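Plorkley Work Table, Light Wood Finish
Curkcombe Institutional Furniture

Product overview

The Plorkley is a general-purpose work table intended for classrooms, libraries, shared offices and workshops where light assembly or sorting is carried out. It is supplied with a pale top in a smooth, low-gloss finish and a painted steel underframe. The table is sold singly and in sets of 2.

The top is offered in one color only. Customers who require a darker surface are referred to the Grecu series, which uses the same underframe and may be placed alongside the Plorkley without a difference in height.

Surface and grain

The color of the top falls between cream and light beige. Grain lines are tan to light brown and run in long, gentle waves, with broader arcs and arched loops appearing in some areas. No two tops carry the same pattern, and Curkcombe does not match grain between tables in a set. Requests for a particular pattern cannot be accepted.

Under overhead lighting the top shows a soft sheen, and the grain looks lighter where the light falls directly. Buyers comparing a top with a printed color card should do so near a window as well as under the room's own lighting.
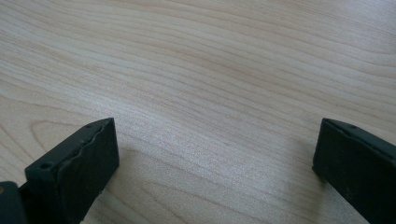
Sizes and ordering codes

Plorkley 41: standard seated height, rectangular top, fixed legs
Plorkley 41-A: as above, with adjustable feet for uneven floors
Plorkley 13: narrow top for use against a wall

Current dimensions are given on the order form. Tables ordered under the former code Plorkley 40 will be supplied as Plorkley 41. The fixing positions are unchanged, and existing cable trays may be transferred.

Delivery and assembly

Tables are delivered with the top and underframe packed separately. Assembly requires two people and the hex key provided. The top should be laid face down on a clean blanket before the legs are attached. Bolts are to be tightened by hand until all four legs are in place, then tightened fully with the key.

Please inspect the top before assembly. Damage found at this stage should be reported to the sales office with the number printed on the carton label. Assembled tables can be returned only by prior agreement.

Care and cleaning

Wipe the top with a soft cloth, slightly dampened with water and a small amount of mild soap, and dry it with a second cloth. Work along the grain. Scouring powders, steel wool and solvent cleaners must not be used, and their use voids the surface warranty.

Felt pads should be fitted under equipment that is moved often. Trays and boxes should be lifted into position and not pushed across the table.

Marks from regular use

A pale top shows marks more readily than a dark one, and purchasers should take this into account when selecting a table for heavy use. Short, dark scuffs and small specks stand out against the cream color. Faint gray lines of the kind left by a pencil are harder to see, particularly where light reflects from the surface, and are best looked for from a low angle.

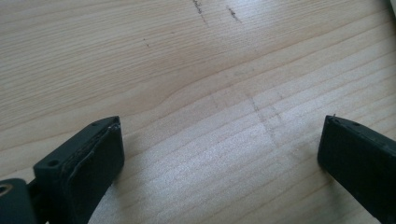

Loose dirt should be brushed away before any mark is treated. Pencil may be tried with a clean white eraser, using light pressure. For scuffs, the Cluvero surface care kit may be ordered as an accessory; it contains two cloths, a bottle of cleaner and an instruction sheet. Marks that have cut into the finish will not respond to cleaning. The top should not be sanded without written advice from Curkcombe.

Replacement tops

Replacement tops are available for all tables in the range and can be fitted to the existing underframe. Some difference in tone between an older top and a new one is to be expected. Orders placed by the end of October are included in the winter delivery schedule.

Inquiries

Questions regarding specification, replacement tops and orders for more than 13 tables should be addressed to Florin Ene, Institutional Sales, Curkcombe. Please state the ordering code and the delivery address in all correspondence.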